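Rosalie Lehner has the budget open before I've got my coat off. It's a spreadsheet with one tab for the arms and eleven for everything else, and the everything else is what she wants to talk about.

"People come to us with a price for two arms and they think they're done," she says. "Then I ask who's paying for the cables, the spare fingers, the walls, the table. Silence!"

She does the buying for the Gascombe workshop, where two-armed benches are set up for kitchen jobs - trays, baskets, dish racks, that sort of thing. I'd expected talk of motors. We spent a good half hour on crockery instead (I loved it).

"Props are their own line now. I put 38 pounds down the first year. We ended up at 703, and a fair bit of that was wicker."

Why wicker? "It bends, it's cheap, every one's a bit different. If your gripper only copes with stiff plates you want to know before you order four of them."

Her colleague Reto Zwahlen, who'd wandered in for the biscuits, reckons she's still too mean with spares. He'd keep 34 sets of fingers on the shelf. She'd keep some 50 pounds in a drawer and order when they snap.

Woven pieces and a dish rack on the two-arm bench at Gascombe: 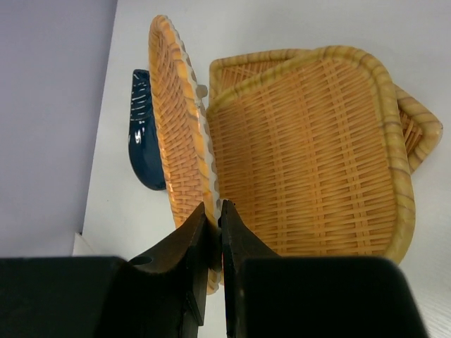
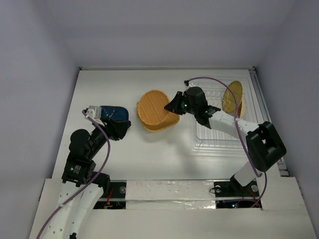
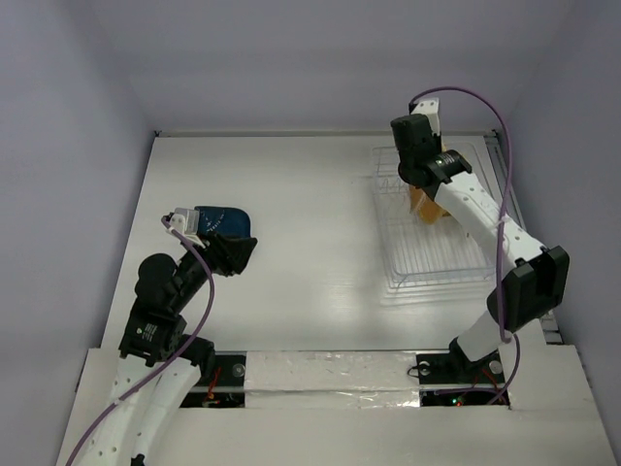
On whether to buy one arm or two, Rosalie doesn't dither. "Two, if you can wait for the money. Add the second one later and you'll pay for a new base, new wiring and a week of Reto being cross."

And lead times? She pulls a face. The last quote from Dursun said June, and she's pencilled in September. "I always add a quarter. Then I ring them on a Thursday and ask again."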